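Revised practice note for hand-held gripper recording: packing tasks

The Pluvenska practice note on hand-held gripper recording has been revised and applies to all sites from August. Operators at Troltville and Bornon should work from the new text and remove printed copies of the old one. The main changes are set out below.

Session length. A recording block now lasts no more than 60 minutes, followed by a break away from the table. The old note left this to the operator, and the sites drifted apart.

Finger pads. Pads are to be inspected before each block and replaced as a pair. A worn pad next to a new one changes how thin film packets sit in the grip, and the difference is hard to find later in the data. Section 9 has the inspection points. Pad changes go in the session log with the time.

Release height. For packing into open cartons, the fingers should be below the rim before they open wherever the contents allow. Where they don't, the item may be dropped, and the episode is tagged as a drop. Drops are valid episodes. They must not be deleted or repeated to get a tidier result.

Mixed contents. Bags, flat packets and pillow packs may share a carton. Operators should not sort them beforehand or turn labels to face the same way. Items may overlap or lean on the carton walls. 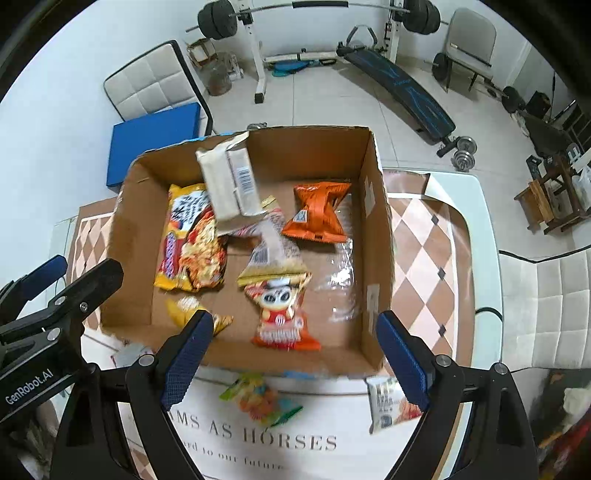

The opening movement should be full and made in one action. Half-opened fingers tend to drag film packaging back out with them, and the Czarnecka review found this to be the most common cause of rejected episodes. After release, hold still for 2 seconds before reaching for the next item.

Surroundings. Domestic rooms are acceptable and need not be cleared beyond what safe movement requires. Table coverings may be patterned or printed, provided they lie flat. Do not change the covering in the middle of a block.

Comments on the draft of section 14 (storage of rejected episodes) are still open. Send them through the site lead, quoting the paragraph number.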